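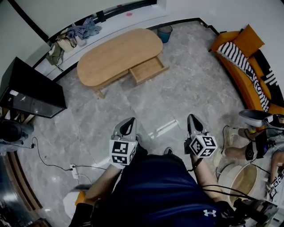

Drorklow Publishes Water Sampling Results From Coastal Sailing Series, Urges Caution in Reading Them

BRILLGATE – November 22, 2024 – Drorklow, the independent water testing group, today released the results of its first season of sampling alongside the Vovis Coastal Series. Of the 85 seawater samples collected by competing boats, most contained plastic fibers or fragments small enough to pass through an ordinary kitchen strainer. The group says the finding should surprise no one who has followed the subject, and that the more useful question is how far numbers of this kind can be trusted.

The samples were taken across 7 legs of the series, which starts and finishes at Brillgate and calls at the harbor town of Lu. Three boats carried the sampling equipment. Each was asked to draw water at set points along the course, run it through a fine filter, seal the filter in a foil pouch and hand it over at the next port.

In practice the set points were often missed. Crews racing in heavy wind had other things on their minds, and a good share of the water was drawn late, well past the marked position. Drorklow has published the position at which each sample was really taken beside the one where it should have been taken, and invites readers to compare the two columns before drawing any maps.

"Sailboat racing has become fond of announcing what it is doing for the ocean," the group said in a statement. "We were asked to lend our name to that, and we agreed on the condition that we could print whatever we found, including the parts that make the program look untidy. Plastic in seawater is a real problem. A race that passes through it with a pump and a filter has learned a little about a thin line of surface water on a few afternoons. It has not cleaned anything up."

The report gives close attention to contamination. Racing boats are made of plastic, rigged with plastic rope and sailed by people in synthetic clothing, all of which shed fibers. To measure this, crews exposed blank filters on deck with no seawater passed through them. Several of the blanks came back with fibers on them, in colors that matched the sheets and jackets on board. Those colors were then struck from the counts for the boat concerned, a step that lowered the totals and that Drorklow believes is skipped too often in similar programs.

Samples taken close to Lu held more fragments than those taken offshore. The group is not ready to say why. The harbor is the obvious suspect, but the boats also slow down and bunch together there, and the water is stirred up by spectator craft. A single season can't separate one cause from the other.

Drorklow also takes issue with the way early figures were used. During the series, a running count of "particles found" was shown on a screen in the Brillgate race village. The count included unchecked material, some of which later proved to be plant matter and salt crystals. The group asked for the display to be taken down after 2 legs and it was. The figures shown on it should not be quoted.

The Vovis Coastal Series organizers have agreed to several changes for next season. Crews will be given cotton overshirts to wear while sampling. Sampling points will be moved away from the turning marks, where attention is short. The event's printed material will no longer describe the boats as "research vessels," a phrase Drorklow objected to from the start.

Whether the program goes on after that is undecided. Drorklow's own estimate is that the same money spent on a small motorboat and a part-time skipper would buy better data, collected at the same places in all weather. The race offers something else, mainly an audience, and the group accepts that an audience has some value – though it would like to see evidence that people who stop at a race village exhibit go home and do anything different.

A decision will be made in January, once outside reviewers have returned their comments on the method. Those comments will be published in full, favorable or otherwise.

The complete results, including the blank filter counts, the list of rejected samples and the crew logs, are free to download from the Drorklow website. Printed copies can be requested from the Brillgate office.

About Drorklow
Drorklow tests river, harbor and coastal water and publishes its results without charge. It does not certify products or events, and its work with the Vovis Coastal Series should not be taken as an endorsement of the series or its sponsors.

Media contact
Drorklow Press Office, Brillgate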